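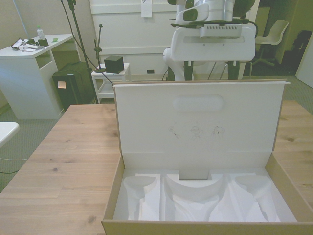

Dreltanel工作室内的测试现场：木桌上是一只打开的纸盒，盒内为白色泡沫内衬，桌后为一台白色机器人。

Dreltanel发布Vumidari操作规划软件新版本，让机器人学会和“盒子”打交道

感知、规划与调试工具三部分同步更新，四月起向现有用户开放

拆开一只包装盒，对我们每个人来说都是再平常不过的小事。掀开盖子，看一眼里面放了什么，伸手取出来，用完了再放回去，盖好，搁到架子上，前后也就几秒钟，很少有人会为此多想。可是对于写机器人软件的人来说，这几秒钟里藏着的麻烦，足够让一个团队忙上好几个季度。今天，专注于机器人操作软件的Dreltanel很高兴地向各位用户、合作伙伴以及长期关心我们的朋友宣布，Vumidari操作规划软件的新版本正式发布，这一次的主题，就是包装盒。

Vumidari是Dreltanel自主开发的一套软件，运行在机器人本体之外的一台普通工作站上，负责把摄像头看到的东西变成可以执行的动作。它不绑定某一家的硬件，用户可以沿用自己手头的机械臂、人形机器人或者末端执行器，只需填写一份描述文件，说明关节、限位和传感器的安装位置。早期版本主要面向桌面上的散放物体，而新版本把重点放到了带盖的容器、成型内衬和浅槽上，也就是零件出厂、实验器材入库、维修备件回收时最常遇到的那一类东西。

先看见凹槽，再谈放进去

新版本中改动最大的是感知模块。白色泡沫内衬一直是让视觉工程师头疼的对象：颜色单一，纹理很少，凹槽边缘圆润，灯光稍微一变，深度图上就会出现一片一片的空洞。过去的做法是给每一种包装事先建模，换一种盒子就要重新来一遍，用户用起来很辛苦，我们的支持团队也跟着辛苦。

现在，Vumidari会先估计内衬的上表面，再沿着这个表面逐一寻找向下凹陷的区域，给出每个凹槽的轮廓、深度和可信程度。空着的凹槽和放着零件的凹槽会被分别标记，软件由此判断哪些位置可以取，哪些位置可以放。遇到把握不大的地方，程序不会硬猜，它会请求换一个角度再看一次，或者把问题交给操作人员确认。

为了训练和检验这一模块，团队整理了197种带内衬的包装，有的棱角分明，有的弧度很大，有的里面只有一个凹槽，有的则密密麻麻。在此基础上，测试人员完成了840轮取放试验，每一轮都保留了完整的传感器记录，供后续版本反复回放。

“做这件事最需要的是耐心。”Dreltanel感知软件负责人Yara Azar表示，“我记得有一阵子，大家每天早上到了办公室，第一件事就是把昨天的盒子再打开一遍，换个方向摆，再打开一遍。家里人问我在忙什么，我说在看泡沫，他们都以为我换了行业。不过当软件第一次把一个弯月形的凹槽完整地勾出来，边缘干干净净的时候，整个屋子的人都围到了屏幕前面，那种高兴劲儿我到现在都还记得。”

盖子也是环境的一部分

规划模块这次也做了不少细致的工作。很多包装盒的盖子和盒体连在一起，打开以后会立在后方，像一堵小小的墙。对规划程序来说，这堵墙有两层意思：手臂要绕开它，摄像头的视线也可能被它挡住。旧版本把盖子当作固定障碍物处理，结果常常是手臂绕了很远的路，动作看上去十分拘谨。

新版本引入了“铰接部件”的概念，盖子被当作可以转动的物体来对待，带有自己的转轴和活动范围。规划程序在安排动作时，会同时考虑盖子目前的角度和它可能被碰动后的位置，并根据遮挡情况决定从哪一侧接近。用户还可以设定接触力的上限，避免轻薄的纸板在操作中被压弯。

控制部分则新增了一种“轻放”模式。零件接近凹槽时，软件会放慢速度，根据腕部反馈作小幅度调整，感觉到均匀的支撑以后再松开。对于没有力传感器的设备，也可以改用关节电流来估算，精度会低一些，但对于大部分较轻的零件已经够用。

让调试的人少熬夜

我们知道，软件好不好用，调试的时候最能看出来。随新版本一同推出的是名为Bitar的调试工具，用户可以在同一条时间轴上查看图像、凹槽识别结果、规划路径和关节数据，拖动光标就能回到任意时刻，看看程序当时“以为”自己看到了什么。某个动作不理想时，可以直接在记录上修改参数，重新规划，与原来的路径叠在一起对比，整个过程不需要再次启动机器人。

Bitar自带100个参考任务，涵盖开盖、取件、放件和合盖等环节，新用户可以从中挑选与自己场景相近的一个，改一改就能开始。界面提供七种语言，简体中文的术语由我们的工程师和几位老用户一起逐条校对，有些词争论了很久，欢迎大家继续提意见。

Dreltanel创始人Raed Zein说：“我们公司不大，房间也不宽敞，设备、线缆和桌子都挤在一块儿，但我一直觉得，好的工具就应该在这样的地方长出来，因为我们的很多用户也在这样的地方工作。他们没有整条的生产线，也没有专门的标定间，他们有一张桌子、一台机器人，还有一件今天必须做完的事情。我希望Vumidari能让他们的这一天过得顺一点。也借这个机会，谢谢每一位给我们写过长长的反馈邮件的朋友，那些邮件我们都认真读了，有几封还打印出来传着看。”

合作试用与后续计划

在正式发布之前，精密器材分装服务商Vernetti已经率先参与了新版本的试用，把它用在样品盒的回装环节。双方的工程师一同梳理了盒型描述文件的格式，并据此简化了填写步骤，原先需要手工输入的尺寸，现在多数可以由软件扫描后自动填入，再由操作人员核对。接下来，双方还将继续就软质内衬和多层托盘开展合作。

团队目前正在开发的功能包括透明包装的识别、双臂协同开盖，以及更完善的异常恢复流程。这些功能会在成熟以后陆续加入，具体时间将另行通知。

获取方式

Vumidari新版本自四月起向所有持有有效许可的用户开放，升级不另外收费，原有的机器人描述文件可以继续使用。Bitar随安装包一并提供。高校和研究机构可以申请教学许可，申请时请附上简短的用途说明和所用设备的型号。希望观看现场演示的朋友，也欢迎与我们联系预约，工作室上午十点以后都有人接待，茶水管够。

关于Dreltanel

Dreltanel是一家机器人软件公司，从事操作任务的感知、规划与控制软件开发，主要产品为Vumidari操作规划软件和Bitar调试工具，用户包括实验室、小型制造企业和设备维护团队。

媒体及演示预约，请与Dreltanel公共联络组联系，来信请注明“Vumidari新版本”。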